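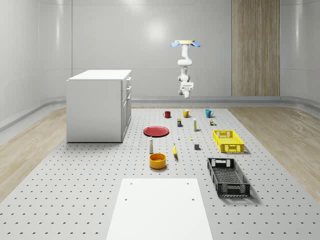 Elonden Public Library: Household lending returns in January. Cardholders may borrow kitchen and home items for up to 22 days. (1/4)

The first two branches to offer the service are Plellport and Cludach. Items may be returned to either one during staffed hours.
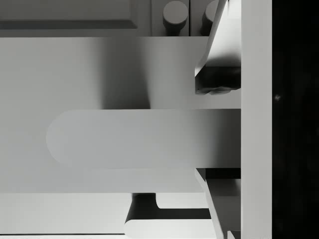
A drawer front with a bar handle.

Please empty and wipe out all containers before bringing them back. A cleaning charge may apply. (2/4)

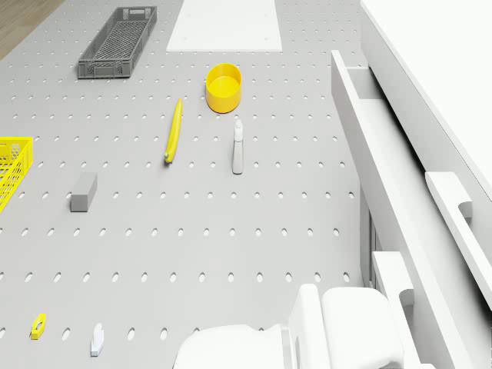

Loans are limited to four items per card. Sets count as one item. A yellow bowl and a dark gray crate like these would be two loans, as they are listed separately. (3/4)

Holds can be placed online or at the desk. Unclaimed holds pass to the next cardholder on the list after two days.

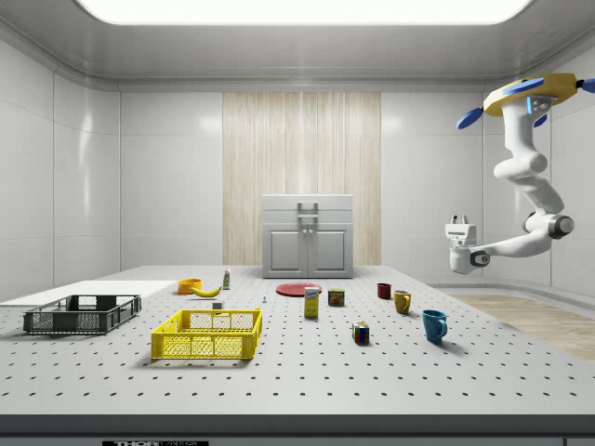
Renewals are not available while another cardholder is waiting. Questions may be sent to Ferhat Ersoy, Lending Services, Kwan Street office. (4/4)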